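Votel: a small UART receiver and transmitter in VHDL

Version 3, README file

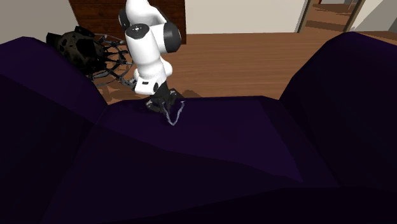

Simulated arm with its gripper on a purple sofa cushion.

What Votel is

Votel is a serial port core (UART) written in VHDL. It sends and receives bytes with one start bit, eight data bits, optional parity and one or two stop bits. I wrote it for my own boards, when I was tired of copying the same receiver from one project to the next and repairing the same mistake each time. The code is small and it has no vendor primitives inside, so it should pass through any synthesis tool which accepts VHDL-93.

The whole core is 858 lines, with comments and test bench included. If you only want the receiver, you can take the file votel_rx.vhd alone. It does not depend on the others except the package votel_pkg.vhd, where the constants are.

What is in the folder

rtl/votel_pkg.vhd: constants, types and the function which calculates the clock divider
rtl/votel_rx.vhd: the receiver
rtl/votel_tx.vhd: the transmitter
rtl/votel_fifo.vhd: a simple FIFO, used on both sides
rtl/votel_top.vhd: receiver, transmitter and two FIFOs connected together
sim/tb_votel.vhd: test bench
sim/nimri.vhd: the model which produces bad serial signals (see the section about Nimri)
boards/flavstead/: top level and pin file for the Flavstead board
boards/aturby/: the same for the Aturby board

Generics

CLK_HZ: frequency of your system clock, in hertz. There is no default value. If you forget it, elaboration stops with an error, and this is what I wanted.
BAUD: the bit rate. Default is 115200.
PARITY: a string, "none", "even" or "odd". Default is "none".
STOP_BITS: 1 or 2. Default is 1. This concerns the transmitter only. The receiver checks the first stop bit and ignores the second.
FIFO_BITS: the FIFO depth is two to the power of this number. Default is 4, so sixteen bytes.

The divider is an integer. With a slow clock and a high bit rate, the rounding can give an error which is too large. The package computes this error during elaboration and prints a warning if it is more than 2 percent. Please read the warning. Many people write to me that the core is losing characters, and the warning was in their log from the beginning.

Ports of the top level

clk: system clock, rising edge
rst: synchronous reset, active high
rxd: serial input, asynchronous to clk
txd: serial output, high when idle
rx_data, rx_valid, rx_ready: received bytes
tx_data, tx_valid, tx_ready: bytes to send
err_frame: one clock pulse when the stop bit was read as zero
err_parity: one clock pulse when parity is wrong
err_over: one clock pulse when a byte arrived and the FIFO was full

The valid and ready signals work in the usual way. A byte is transferred on each rising edge where both are high. You may keep rx_ready high all the time if your logic is always able to accept data.

How the receiver works

The input rxd goes first through two flip-flops. Do not remove them. I know that the design seems to work without them, and it will work, until one day the state machine goes to a state which does not exist.

After the synchronizer the line is sampled at sixteen times the bit rate. When the receiver is idle and sees a low level, it waits half of a bit and looks again. If the line is still low, it is a start bit. If the line is high again, it was noise and the receiver returns to idle without any error flag.

For each data bit the receiver takes three samples near the middle and uses the majority. In version 1 there was only one sample. This was sufficient on my desk, but not near a motor driver with long cables.

When there is a framing error, the byte is thrown away and the receiver waits for a high level before it looks for the next start bit. Without this waiting, a break condition on the line would produce a long series of zero bytes.

Simulation

I use GHDL. From the folder sim, run the script run.sh, which analyzes all the files in the correct order and starts the test bench. It ends with the line "all tests done" and the number of failures. A waveform file is also written, but only if you give the option -w, for the reason that the file becomes large.

The test bench has 9 tests. The first ones are simple loopback with different parity settings. Then come back to back bytes with no idle time, overflow of the FIFO, break condition, and reset in the middle of a byte. The last test sends random bytes with a random bit rate error and random gaps. The seed is printed, so that you can repeat a run which failed. Put the same number in the generic SEED of the test bench.

Nimri

Nimri is the name of the small model in sim/nimri.vhd. It takes a clean serial signal and makes it worse. It can move the edges, insert short pulses, and stretch the start bit. It is not synthesizable and should never be in your project file for the real chip. The settings are at the top of the file:

EDGE_JITTER: maximum movement of each edge, as a time
GLITCH_RATE: mean time between two short pulses
GLITCH_WIDTH: width of these pulses
START_STRETCH: extra time added to each start bit

With all four set to zero it is only a wire. I suggest that you begin like this and then increase one value at a time.

Boards

Flavstead: the clock is 50 MHz and the serial port goes through a level shifter to a nine-pin connector. The design in this folder sends back each character it receives and shows the last one on the LEDs. The reset button on this board is active low, so there is an inverter in the top level file. If you copy the top level to another board, check this first.

Aturby: the clock is 12 MHz. With this clock and 115200 baud, sixteen times sampling is not possible with a good error value, so the top level uses the PLL to make 48 MHz. You must generate the PLL with the tool of your vendor, I can not include the file in this package. The port names which I expect are written in the comment at the start of aturby_top.vhd. The design has the same echo function, without the LEDs.

I do not own other boards. If you made a pin file for your board and it is working, send it to me and I will add it with your name.

Timing constraints

Only the clock needs a constraint. For rxd you should set a false path up to the first flip-flop of the synchronizer. Its name is rxd_meta, and in most tools you can find it with a wildcard. It is also good to forbid the tool to turn the two flip-flops into a shift register. There is an attribute for this in the source, but each vendor has a different name for it and I have written only two of them.

Known problems

Parity "mark" and "space" are not supported.
There is no hardware flow control. You can build RTS from the level of the FIFO, but this level is not brought out to a port in this version.
If CLK_HZ is below sixteen times BAUD, the divider becomes zero and the error message is not clear. I will correct it.
With FIFO_BITS set to 1 one synthesis tool reported a null range and stopped. Use 2 or more.
The test for reset in the middle of a byte takes almost 3 minutes on my old laptop. It is slow but it is not hanging.

Changes

Version 3: majority sampling can be switched off with a constant in the package. Support for the Aturby board. New test with random gaps. The port err_over was two clocks long by mistake, and now it is one.
Version 2: three samples for each bit. FIFO added on the transmit side. The library ieee.std_logic_arith was removed everywhere, and numeric_std is used instead.
Version 1: first release, in May.

If you are coming from version 1, please note that tx_busy does not exist any more. Use tx_ready, which has the opposite meaning.

License

You may use the code for any purpose, also commercial, if my name stays in the header of the source files. There is no warranty. I would not use it in a place where a wrong byte can hurt a person, at least not without a checksum in the protocol above it.

Contact

Questions and corrections are welcome. Please write which tool and which version of it you use, the value of CLK_HZ and BAUD, and attach the elaboration log. A screenshot of the waveform is useful if the start bit is visible in it.

Rania Hijazi
June 29, 2019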